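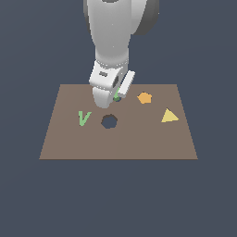 My sister has started asking me, every time she loads her dishwasher, when one of my robots is going to do it. They aren't my robots. I write manuals for a firm that makes conveyor parts, and once a year I go to a trade show and come back with opinions. In my family this makes me the head of the department.

So I finally sat down and tried to answer her properly: can a machine do a chore yet? An ordinary chore, in an ordinary kitchen, with the cereal box left out and the cat on the counter.

The short answer is no. The long answer took up most of my August and a good part of my savings, if you count the train fares to Sotport.

I went to Sotport to see Khoa Sầm, who used to sit across from me and now teaches simulated arms to pick things up at a small outfit called Ikico. The arms live in a computer. So do the table, the shapes on the table and the dark blue nothing that the table floats in. Khoa's week had been spent on pieces of colored shape, the sort you give a toddler: a green V, an orange pentagon, a yellow triangle, and a hole in the tabletop for the arm to deal with. A toddler would put at least one of those in her mouth. The arm is ahead of her there.

I watched for a whole afternoon. I'd like to report that it was thrilling. What you mostly do is watch a big white hand come down on a small colored thing, and lean forward in your chair, and then do it again. The fingers are huge next to the pieces. It's like watching a man in oven mitts sort buttons. I found myself rooting for it the way you root for someone parallel parking.

"What's it for?" I asked.

Khoa said it was for getting good at the boring part. Every chore, according to him, is a long chain of picking a thing up and putting it where it goes, and if you can't do one link you can forget about the chain. He drew me a chain. He drew it on the back of my return ticket, so I had some explaining to do on the way home.

I asked about laundry, because everybody does. He made a face. A flat tile stays the same shape when you grab it. A T-shirt becomes a new object every time you breathe on it. A fitted sheet, he said, he would rather not discuss in front of the newer staff.

He let me try driving the arm by hand, with a controller. I've been picking up objects for my entire life and consider myself experienced. It took me 90 seconds to get hold of a triangle, and I was sweating. You don't notice how much your own fingers know until you have to tell somebody else's where to go. Up a bit. Left. No, its left. I knocked the thing away from me three times and then pinched the table. When I did get it off the surface I had no plan for what came next, so I just held it up there and asked for a photo. You can't take a photo of a simulated triangle in any way that makes you look good.

The nice thing about the computer version is that it costs nothing to be clumsy. Drop a tile, reset, there's the tile again. Khoa leaves it running overnight. He showed me the log from the evening before I came: 2,445 tries. I asked how many he'd call good, and he said it depended on how he was feeling when he looked. I've written enough test reports to respect that.

Then there's the trouble of getting out of the computer. In there the light never changes, nothing is sticky, and the table has never once had a wet ring on it from somebody's glass. My kitchen table has one leg shorter than the rest and a drawer that won't close. I described it to Khoa and he wrote some of it down, which I took as a compliment to the table.

Shop floors are a different story, and a better one for the robots. Vaughn Gallagher runs the packing line at Clonard, two towns over from me, and he's had an arm putting jars in trays for 5 years. It's good at it. It's so good that he has forgotten which button turns it on, as it's never off. But the jars all come down the same belt, standing up, the same way around, with nobody's homework between them. When the supplier switched to a slightly shorter jar, the line was down until a woman from Apaza drove out and spent a day with it. Vaughn's temps, he pointed out, adapted to the short jar in the time it took him to say "these are shorter."

He wasn't gloating. He likes the arm. He says it has never asked him for the day off before a holiday, and he'd have given it if it had.

I think people like my sister (hi, Dee) picture one big jump. No robot, no robot, no robot, then one morning a robot with the dishes done. From what I saw it's going to come in by the side door. It'll do one thing, on a counter you've cleared for it, with dishes it approves of. You'll buy new bowls because it doesn't care for your old ones. We already do this, by the way. I own a robot vacuum and I pick up the whole living room so that it can clean the living room. I've raised two of my chairs on blocks for its comfort.

Would I let the Ikico arm near my plates? Not the good ones. But I went down there expecting to be either dazzled or smug, and came home a bit fond of it. I've been a beginner at plenty of things and was never that patient about any of them, and I had the advantage of a thumb.

Khoa says to come back in the spring, when they might be on to cups. He said "might" in a way I recognized from my own delivery dates.

Dee, scrape the plates first. Forks point down. I'll let you know.

Posted 18 October 2023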